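Celow Forum > Methods and Results > Simulated kitchen: does tilting the camera help?

ridgeback_sim
June 10, 2022
We have been training our two-armed policy in the Hedia kitchen with the camera roll changed at random for each episode. The idea is that the policy has to learn where things are relative to its own arms and can't lean on the floor always being at the bottom of the view. We train two versions, one level and one tilted, with the same tasks and the same furniture. Body view from the tilted set:
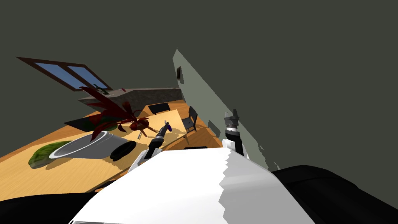 Results so far

The tilted version is slower to learn. On level test views the two come out close enough that I wouldn't claim a difference. On tilted test views the level version falls apart: it reaches past the table or stops short of it. We used 11 training seeds for each. The gripper camera gets the same roll as the body camera, and I have had the most questions about that one, as it often looks up at furniture from underneath and may have a person's leg across the middle of it.

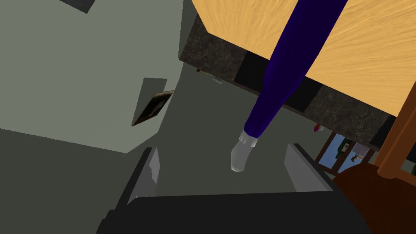

plokolska_fan wonders whether any of this matters on a real machine. A body camera is bolted on. It might be out by a degree or two after a knock, but it won't roll this far, so you are paying in training time for views it will never get.

ridgeback_sim
Fair point for the body camera. The wrist is different, it turns all the time. I'd keep the roll there even if we dropped it elsewhere.

tin_lid
Then test that. Roll on the wrist only, level on the body. At the moment you have changed two things together and can't say which one did the work. I'd also like to see failures split by arm.

ridgeback_sim
Agreed, the wrist-only run is queued. I don't have the split by arm yet. Another body view, with a small purple object in the left gripper just above the table and the right arm raised: 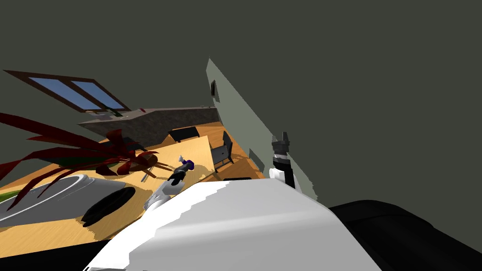
Alemayehu
Forum moderator, Methods and Results

I have moved this over from General as it has turned into a proper methods thread. Please put the wrist-only numbers in here when they are done and don't start a new topic. The November thread on camera height got split up that way and is very hard to follow now.

tin_lid
Will the seeds be the same ones? If not, I don't think the runs can be compared.

ridgeback_sim
Same seeds, same tasks. Only the body camera changes.

plokolska_fan
Still not convinced, but I'll read it.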